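Subject: Re: [paperfold] Map folds for the spring swap

Hi all,

Houda, thanks for getting this going again! I've been folding at the red table most evenings and I have thoughts (sorry, long message, skip to the end for the swap stuff).
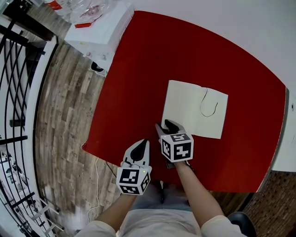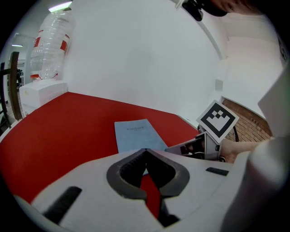
On April 4, I mean the 4 sheets you sent out in April, Houda wrote:

> Has anybody tried the Justomier paper for map folds? I find it cracks along
> the second crease if I'm not careful. Also, do we want to cap the swap at
> 100 pieces again, or was that too many to sort last year?
>
> Houda Benmoussa

I've tried it, and yes, it cracks! Mine went right down the middle of a trail map I'd spent a whole evening drawing. What helped was scoring with a dead ballpoint first and then folding away from the score, which felt backwards to me (Jui-lin swears it's how she was taught, and hers always come out beautifully). The Ornden stock is softer and forgives a lot more, but ink feathers on it, so if you're drawing streets and rivers, maybe stick with pencil.

As for the cap, please keep it at 100. I still have a shoebox from last time that I haven't opened, and Omar ended up with three copies of the same subway map, which he was very nice about.

One more thing: Deolinda asked if accordion folds count as map folds. I say yes! The old bus map I learned on was an accordion with one turn across the middle, and if that isn't a map fold I don't know what is. Mafalda may disagree, she has opinions about turned corners.

Send me your mailing addresses off-list if you've moved. I'm still missing two of you.

Jui-lin, can you bring the bone folder back when you come by?

Talk soon,
Sam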